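# About Clisdale Workshop

Hi, and thanks for clicking through! I'm Eun-seong Um, and I started Clisdale with one workbench, two second-hand robot arms and a landlord who thought I was opening a bike shop (I let him think so for a while, sorry). These days we're a shared workshop where people come to build robots that do housework, or try to.

Most of what gets built is homework in the plainest sense: folding, hanging, sorting, putting the lid back on things. We do it twice over. First you build the job on the computer, a whole little room with a table and a rack and a pair of arms, and you let it go wrong in there as often as it likes. Then you bring it down to the real bench and find out what your cables think of it! I burned out two motors before I learned to work in that order, so now it's the one rule I'm strict about.

The big group build right now is called Gromivo, and it's all about clothes hangers. I know, I know. But try telling a machine which way a hanger faces when it's swinging on a rod, and you'll see why five of us have given it our evenings since February. One arm stands on the floor, one is bolted to the table, and the fun is in getting them to share the same rack and stay out of each other's way. The control code is called Cheon, it's ours, and anybody with a membership can pull it apart and put it back together. Please leave comments when you do.

We also have Zoltau, our parts library, which is really a wall of drawers plus a spreadsheet with 304 lines in it. Borrow what you like, write it down, bring it back (grippers especially, they wander off).

You don't need a degree or any background in this. Plenty of our people had never touched a soldering iron or a line of code when they came in, and I'd much rather teach someone curious than argue with someone who already knows everything. Come for an open evening, have a cup of something, get your hands on a keyboard and crash a simulated arm into a simulated table. It costs you nothing and it's very good for the nerves.

The hanger build is at the stage where we're setting up the room and moving the rack a little at a time to see what both arms can reach. 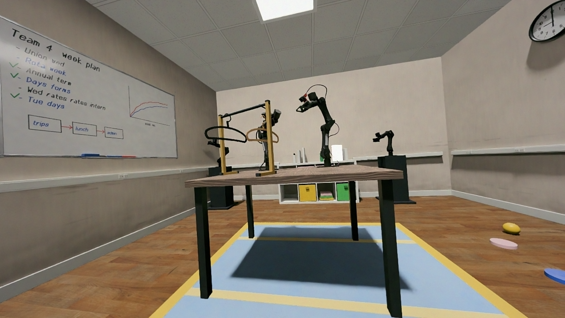 Min wrote to us after an open evening that the hardest part was letting go of the hanger at the right moment, and asked if the Cheon code could be run at home on an old laptop before signing up.

It can, so write to us and I'll send you the files.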